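Rules for robots that carry things

I've been on the standards group for shop automation at Uzor for a while now, and I keep having the same argument in it. Somebody brings a draft rule, the draft rule is full of newtons and meters per second, and I ask who is going to check it on an ordinary morning. Then it goes quiet and somebody pours coffee.

Don't get me wrong, I like numbers! Our speed limit near people is a number and I'd fight for it. But the Grarness draft ran to 555 clauses, and I read every last one of them on a train to Pernville, and I could find exactly one line on what the machine should do with an object it has finished using. One! It said "return to a suitable location." I wrote a rude word in the margin.

Shelf work is where this bites. A store shelf is shared space. Stock goes there, hands go there, and sooner or later a tray goes there too, because there's a flat bit going spare and the arm needs somewhere to set it down. Is that okay? My colleague Freya Tapley thinks it's fine as long as the tray sits fully behind the front lip and touches no stock. I was stricter than that for years and I've come over to her side, mostly. A rule against ever resting a tray on a shelf is a rule people will break by lunch.

What I'd hold firm on is the grip. If a gripper takes a tray by one rim, then the rim is carrying everything, and the pads had better be up to it. Pads wear. Everybody knows pads wear, and yet the Vindcombe checklist has you look at them every 600 hours, as if all hours were the same. Gripping a thin plastic edge over and over is hard on a pad in a way that picking up soft packets just isn't. I'd have someone look at the fingers at the start of each shift, with their own eyes, and write down what they saw. It takes less time than finding the pen.

Trays and drinks, shelf first and then the rim grip: 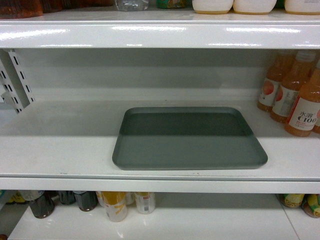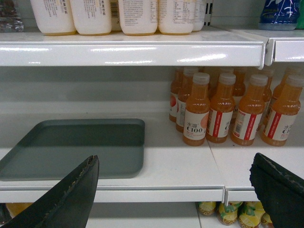
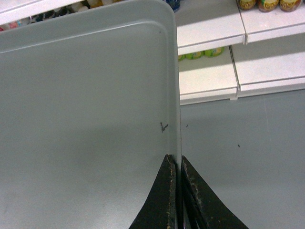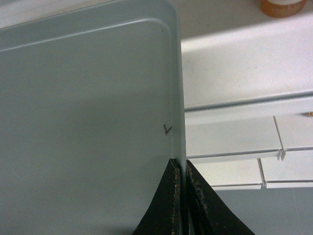
So when do you swap a pad? I've heard "when it slips," and I can't stand that answer. By then you've had your slip. My own version is plain enough to fit on a card: if the black covering has come away and you can see another color along the gripping edge, log it, and have a second person decide whether the thing goes back to work. You can grumble that this is subjective. Sure it is! So is deciding whether a tire looks bald, and we still ask drivers to look.

The other thing I'd put on the card is about the tray itself. Give each one a mark and keep a record against the mark, even if it's only a line in a notebook. We tried to trace a cracked rim last September and had 27 trays that all looked alike, and that was a long afternoon — I wouldn't wish it on the Grarness people, clauses and all.

And please, let the folks who stock the shelves read the draft before it's final. They know how close is too close to a row of bottles. They know which shelf joints catch things. The last time we asked them, they crossed out half a page and the half that was left was better.

I don't expect the group to agree with all of this. Freya still wants a number for pad wear, some fraction of the surface, and she may get it. If she does, I'll ask again who's checking it, and I suppose I'd better bring the coffee.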